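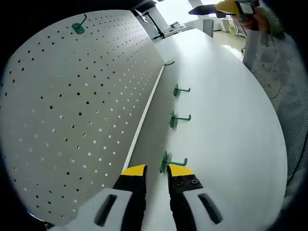
Plakelon told me last month to stop buying hooks one at a time and start from the board, and I should have listened. I have a white pegboard with green hooks on it. Some of the hooks are the J kind, where a flat base sits against the board and an arm comes out and turns up at the end. I also have an older wire hook left over from a different board. I want to hang hand tools, tape, two extension cords and some scissors and brushes.

My trouble is that hooks lift out when I take a tool off. I grab the scissors and the hook comes along, and then I have to get down and find it under the bench. It happens with the wire one most of all, but the green ones have started doing it too. The board is screwed straight to the wall at the top and has a spacer strip at the bottom. I did it that way because the baseboard sticks out.

What I would like to know:

Is it the hooks or the way I put the board up?

Is there a usual order for laying tools out so I don't have to move everything twice? I have moved everything twice already.

Can I mix hook types on one board, or should I throw the wire one out?

The room is a utility room, not a garage, so it doesn't get very cold. There is a washer on the other side of the wall and it does shake a little on the spin cycle. I rent, so I would like to avoid more holes than I have now. I don't want to glue anything.

Posted May 4, 2026

Ivorer

It is mostly the way the board is up. A pegboard hook needs open space behind the board so the back part can swing in and sit against the rear face. If the top is tight to the wall, the hooks in the top rows can't go in all the way. They feel like they are in, and they will hold weight straight down, but as soon as you lift or pull toward you they come out.

You can test this before you take anything apart. Put one of your green hooks in the bottom row near the spacer, push it in and press down. Then put the same hook in the top row. If it sits flat at the bottom and tips forward at the top, you have your answer.

The fix is to put a strip behind the top edge as well, the same thickness as the one at the bottom. You can use the same screw holes in the wall. You will need longer screws by the thickness of the strip, and that is the only thing you have to buy if you have a bit of scrap left. If the board is wide, put a short piece behind the middle too, or it will bow in when you push a hook and you'll be back where you started. Spacers cover up the holes in front of them, so keep them along the edges as much as you can and plan to lose a row.

Take the hooks off first. I left mine on once to save time and spent longer picking them up.

About the washer — vibration does walk a loose hook out over time, but it won't do much to one that is seated. I would fix the top edge and then see. If you still get movement, there are small plastic clips that go over the base of a hook and into the next hole down. Check what your hooks take before buying them. Some base plates already have a second peg on the back that does the same job, so pull one of yours off and look.

You can mix hook types as long as the pegs fit the holes. Hole size is the thing to check. Boards are commonly sold with either quarter-inch or eighth-inch holes. A hook made for the small holes will go into a large one and hang there, but it flops from side to side and lifts out with almost nothing. Since your wire hook came from a different board, that could be why it is the worst one. Measure the wire. If it is thin and your holes are the big kind, keep it for something that never moves, like a spare key, or get rid of it.

For the layout, don't start on the wall. Lay the board down on the floor if it is off anyway, or mark out a space the same size with tape. Put the tools down on it flat, the way they will hang. Long things go first because they take up the room. Cords should be low because they are heavy and they swing. Scissors and brushes can go at about chest height on whichever side you work from. Leave a gap between things that is wide enough for your fingers. When you like it, take a photo with your phone and put the hooks in from the photo.

One more thing on J hooks. The turned-up end stops a tool sliding off the front, but it also means you have to lift the tool up and over it, and that lifting is what pulls the hook. If the loop on your scissors is a tight fit around the arm, it will catch every time. A straight peg might suit the scissors better and you can save the J hooks for the cords and tape.

Lawal

Just use bigger hooks. I have 21 on my board and none of them fall off. I think mine were from the hardware store, I don't remember what kind. Also a magnetic strip is good for scissors if you have kids.

Stanska

I agree with Ivorer about the gap behind the board. I would add a couple of points because I also rent and did this in an apartment.

If you take the board down to add the top strip, check the screws that are in the wall now. Mine were only in drywall, with no anchors, and one of them had already started to pull. A board by itself is not heavy but tools add up. I put everything I meant to hang on the bathroom scale in a bucket and it came to 31 pounds, a lot more than I would have guessed. If your screws are not in studs, use anchors rated well over your total. You can usually put an anchor in the existing hole, so you don't end up with an extra one to patch when you move out.

Two extension cords on one J hook is too much if they are long ones. The weight ends up at the far end of the arm and it levers the top of the base away from the board. Put each cord on a pair of hooks side by side in the same row, a few inches apart, and hang the coil across both. It keeps the coil open too, and the cord comes off without tangling. If you only have a few J hooks this is where I would use them.

For tape, a row of J hooks works but only if you don't mind the rolls hanging loose. I got tired of taking off three rolls to get to the back one. I now have a dowel resting in two hooks with the rolls on the dowel. It took 5 minutes. The turned-up ends keep the dowel from rolling off.

I don't agree on doing the layout entirely on the floor. It's a good start, but you can't tell what is in reach until it is on the wall. I put up only the things I use every week and left the rest in a box for a while. Anything still in the box after two weeks went on the top row or in a drawer. I moved four or five hooks in that time, so I did move some things twice, but I didn't move all of them.

On the wire hook, I would also look at the bend on the back. The old ones get opened up from being pulled out at an angle. If the part that goes through the hole is no longer a clean right angle it won't hold in any board. You can squeeze it back with pliers once or twice. After that the metal gets tired and I'd replace it.

And when you put a hook in, start with it tilted up, feed the back in, then bring it down until the base is flat against the board. If you push it straight in, it can stop partway and look finished. Go around and press on each one with your thumb when you're done. Do it again after the first few loads of laundry, with the washer where it is. If a hook has moved, it will be on the section of board nearest the machine, and you can swap something lighter onto it.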